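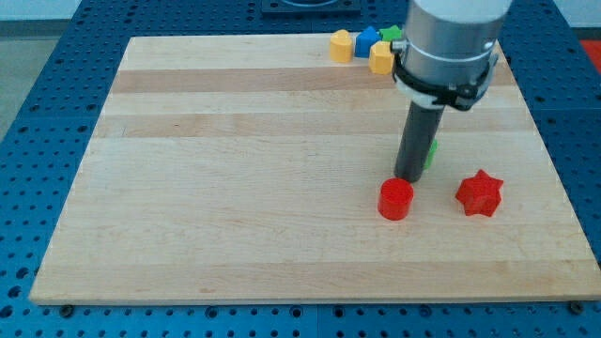

Oiling a wooden chopping board is a ten-minute job that most people put off until the wood has gone grey and rough. Boards made of strips glued side by side need it more than most, as each strip takes up water at its own rate and the joints are where the trouble starts. The strips seldom match exactly. A pale cream and honey board with a darker tan stripe near one end is quite normal, and the darker stripe is a different bit of timber, not a stain, so don't try to scrub or sand it out. Oil will deepen all the colours a little and the stripe will show up more.

Before you start

The board must be clean and fully dry. Wash it in hot water with a drop of washing-up liquid, rinse, wipe it over and stand it on its long edge overnight. If it smells of onion, rub it with half a lemon and coarse salt before the wash. Don't dry it on a radiator.

Run your palm over the surface. If it feels furry, sand it lightly with 240 grit, going along the strips and never across them. Wipe off the dust with a barely damp cloth and leave it another hour.

Which oil

Food-safe mineral oil is the usual choice and the cheapest. It doesn't go off and it never sets hard, so you can top it up whenever you like. Olive oil and sunflower oil turn sticky and start to smell after a few weeks. Walnut oil works but keep it out of any house with a nut allergy. A mix of mineral oil and beeswax makes a good last coat. Youssra Fawzy, who wrote in from Hendirton, uses 3 parts oil to 1 part wax, melted in a jar stood in a pan of warm water, and says one small jar lasts her a year.

Putting it on

Warm the oil slightly by standing the bottle in hot water. Pour a little in the middle and spread it with a lint-free cloth, working with the grain. Do both faces and all four edges. The end grain drinks the most, so go back to it two or three times. If you only oil the top, the board is likely to cup.

Leave it for at least 8 hours, standing up if you can. Wipe off whatever hasn't soaked in. A new board wants three coats on separate days. After that, once a month is plenty if you cook daily, less if you don't.

Spread used mineral oil cloths out to dry before they go in the bin. If you have used linseed or tung oil, lay the cloth flat outdoors until it is stiff, as a bundled one can catch fire.

Small repairs

A hairline gap between two strips can be closed with waterproof wood glue rated for food contact. Work it in with a thin blade, clamp across the width and leave it a full day. Scrape off the squeeze-out before it goes hard. If the gap runs right through from top to bottom, it's time for a new board.

A board that has cupped slightly can sometimes be brought back. Lay it hollow side down on a damp towel overnight, then stand it on edge to dry for two days and oil both faces.

Stopping it sliding

A damp dishcloth under the board does the job. Take it away when you've finished chopping, or the underside will stay wet and go black.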